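Tulo Household Terms

Data card and README, release 6

Summary

Tulo is a word list of everyday household terms with their regional variants in English. It holds 784 headwords covering kitchens, laundry, heating, small repairs and storage. Each headword has a short definition, one or more variants, and a region code. The list is meant for spelling checkers, glossaries and search synonyms. It is plain text throughout and needs no special software to read.

Contents

terms.tsv: the main table, one headword per line
variants.tsv: regional forms, linked to terms.tsv by the id column
regions.tsv: the 23 region codes and their full names
changes.txt: notes for each release
licence.txt: terms of use

All files are UTF-8 with Unix line endings. Columns are separated by a single tab. Empty fields are left empty; the strings "NA" and "null" are not used as markers.

Columns in terms.tsv

id: a whole number, never reused after a term is withdrawn
headword: lower case unless the word is a proper name
class: noun, verb or adjective
definition: one sentence, no full stop
source: J for the Jekent glossary, D for the Declercq list, F for field returns

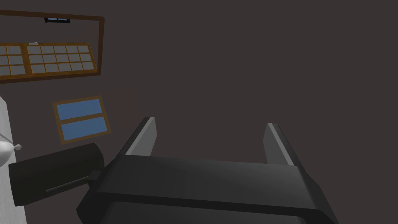 Sources

The first draft was merged from two older lists. The Jekent glossary supplied most of the nouns. The Declercq list supplied verbs and many of the northern forms. Where both gave a definition, the shorter one was kept and the other was moved to the notes column in variants.tsv. Field returns were added from release 3 onwards, after a postal survey run from the Rerkudari office.

Survey forms asked for the word used at home, the word used in shops, and the word used by grandparents. Only the first answer is coded in this release. The other two are held back until the handwriting has been checked a second time.
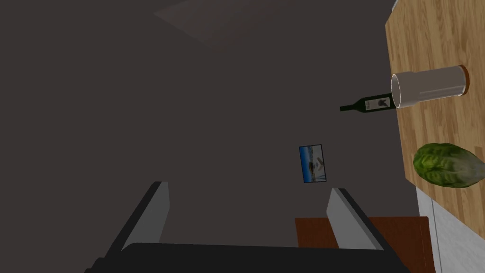 A variant is accepted when it appears on two forms from the same region, or on one form and in either older list. Spellings are kept as written, apart from capital letters at the start of an answer. Under these rules 51 variants from the previous release were withdrawn. Their ids are listed in changes.txt.

Known problems

Region codes follow county lines, and several variants cross them.
Terms for heating are thin, as the older lists predate most central heating.
"Press" and "cupboard" are separate headwords and should probably be linked.
Plural forms are given only where irregular.
Sorting is by byte value, so headwords with accents fall at the end of the file.

Updating from release 5

Replace all files together. The id column in variants.tsv was renamed to term_id, and scripts that read columns by name will need changing. Column order is the same as before. The next release is planned for March and will add the shop forms if checking is complete.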